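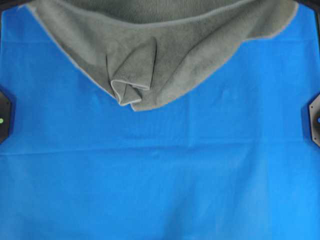
The leaflet from Stastance said their ovens came up like new, and Maham Swati had been cleaning other people's ovens in Skinthorpe long enough to doubt it. She read it twice in the van. Highest standards, fully trained, nearly 435 happy customers. She wondered who the nearly one was. Her own kit was a tub of paste, a scraper, and a grey fleece cloth on a blue sheet, the cloth a bit fuzzy and nothing you would put on a leaflet.

Annunziata Bortolotti opened the door before she had knocked.

"The other firm came in September," she said. "They charged me extra for the racks."

"How much extra?"

"Thirty pounds. For two racks."

Maham knelt and looked in. The glass had been done, and the front lip, and the bit of floor you saw if you stood up straight. Further back it was as black as a chimney.

"Did they give you a guarantee?"

"A certificate." Annunziata took it off the fridge. It was signed by a Mr Hayat, Head of Quality, in the same blue ink as the leaflet, which is to say it was printed on.

"I'd ring him," said Maham.

"I did. It goes to a sofa shop in Padard."

Maham laid out her sheet and unscrewed the paste. She made no promises about the back wall - she never did - and she could feel the old woman noticing.

"So will it come up like new?"

"No," said Maham. "How old is it?"

Annunziata thought. "Put the kettle on first," she said. "Then I'll tell you."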